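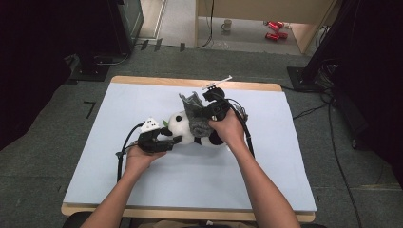 Can you wash a soft toy and its clothes together? Take the clothes off first and do them separately, because they dry at different speeds and the dye from one likes to go visiting the other.

Last changed: April, 21:40

1/ A thread about dressing a panda. I am a grown adult with a mortgage and I have spent most of an evening on this, so you can have five minutes of it.

2/ The panda is a plush one with a little green leaf by its head, which I take to be bamboo. The garment is grey. Beyond that I can't commit. The label in the neck says one size, and on that point it is lying.

3/ Bear anatomy, for beginners: the head is the widest part. Everything you own that goes on over the head was designed for a creature with a neck.

4/ Method one is what you'd do with a toddler. Head first, then arms, then an apology. The panda's arms don't bend, so you get one in and the other comes out again to see how it's going.

5/ Method two is to lay it on its side and work from the feet. Better. You lose all sense of which way round the grey thing goes, but you feel you're getting somewhere.

6/ Someone has already replied "just use a bigger jumper". Thank you. I have 40 of them and they all fit me.
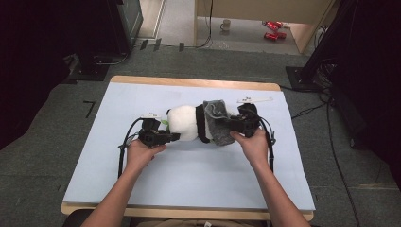
Page last changed: April, 22:15

7/ Lay it flat, head to the left, cloth on the body end. Hold the head still and do all your pulling on the fabric. If you pull the bear you end up with a long bear.

8/ A plain pale surface helps no end. I tried this on the sofa first and lost sight of the grey thing twice against a grey cushion. Caron sell a lap tray that would probably do, but so does the underside of most things.

9/ On buying clothes for toys. I looked at Oltano, who list 556 outfits for bears and give the chest measurement for none of them. Bondeo do give measurements, for a bear shaped like a letterbox.

10/ Tasteck has a forum thread on getting sleeves over stuffed paws. It runs to 1,121 replies. I read far more of it than I'm going to admit to here, and the best tip was a plastic bag over the paw, so it slides. Take the bag out afterwards. There are 2 pages on people who didn't.

11/ The fabric matters too. Anything fuzzy sticks to plush like a burr, so you can't slide it along, you have to gather it up small and then let it out bit by bit. Same as tights, if you've ever put on tights in a hurry.

12/ Mind the leaf. Small sewn-on bits catch on everything, and the stitches holding them on tend to be more of a gesture.

13/ Question from the replies: does a panda need clothes? It's got a perfectly good outfit on already, black and white, goes with anything. I didn't start this. My niece has views about bears and draughts.

14/ If you're washing the grey thing, cool water, no softener, dry it flat. If you're washing the panda, put it in a pillowcase and don't watch through the door. I did once - you don't forget the face going round.

15/ I'm off to bed. Somebody please tell me whether the hood goes up or down, if it is a hood.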